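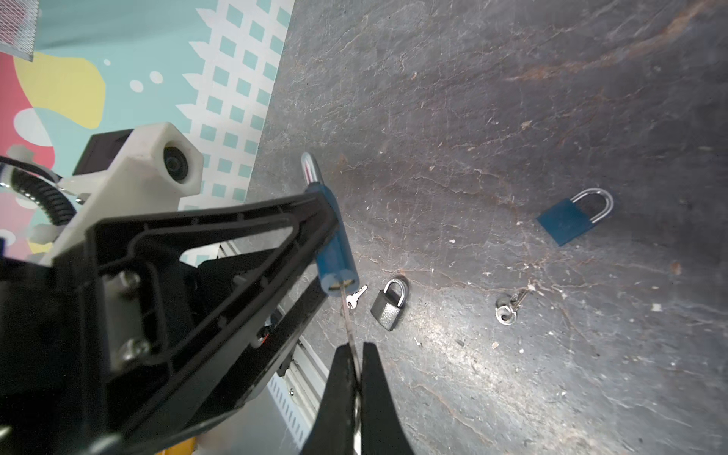
Most people buy a padlock once and think about it twice, the second time being the day the key is gone, according to Dirceu Caldeira. Readers who responded to this magazine's survey on household security largely bore him out. Of the 967 households that replied, 28 could say where every spare key was kept.

The padlock remains one of the least examined objects in the home. It secures the shed, the bicycle, the storage unit and the school locker, and it is commonly chosen from a rack in under a minute. The household desk at Clemley has since January been sorting and cataloging small locks handed in by residents. The blue ones prove the easiest to find again in a crowded drawer, and several owners have asked for that color by name.

Size is a frequent source of error. A small padlock suits a toolbox or a travel case, and it should be asked to do no more than that. The distance inside the shackle matters as much as the body: a tall shackle will pass around a thick hasp, but it also leaves more metal exposed to a cutting tool.
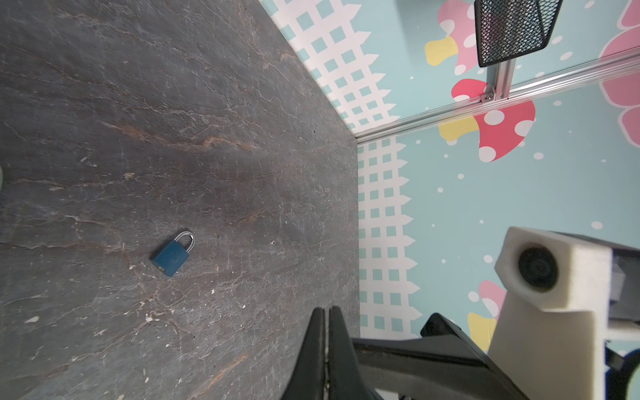

Care and Storage

Scratches on the body are seldom a concern. Grit in the keyway is, and the desk recommends a dry graphite lubricant, applied sparingly. Household oil collects dust and should be avoided — a point on which the Kelano and Nomura repair counters agree.

Locks not in use should be stored closed, each with its key tied to it or tagged with a matching number. Wall baskets keep them off the work surface and in view. The Skurnoveo storage guide, revised 16 Oct 2019, suggests no more than 6 locks to a basket. Combination locks should be kept apart, with their codes recorded elsewhere.

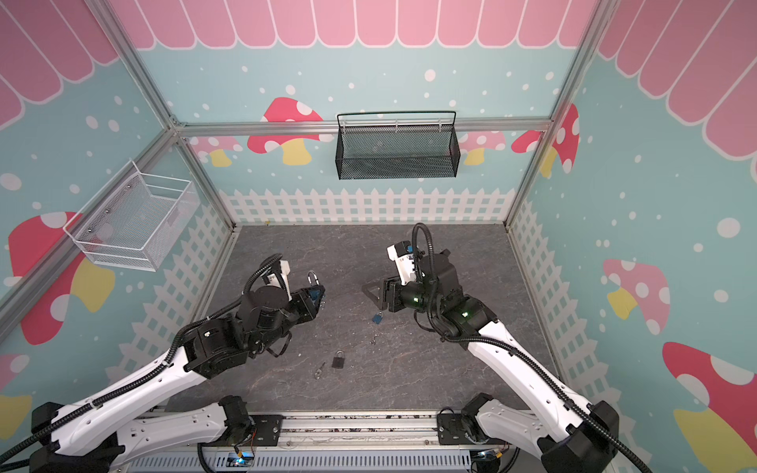
Wire baskets mounted on the walls, with mushrooms and a picket fence printed behind.

Residents may bring locks without keys to the Clemley desk during regular hours. Proof of ownership is required before any lock is opened.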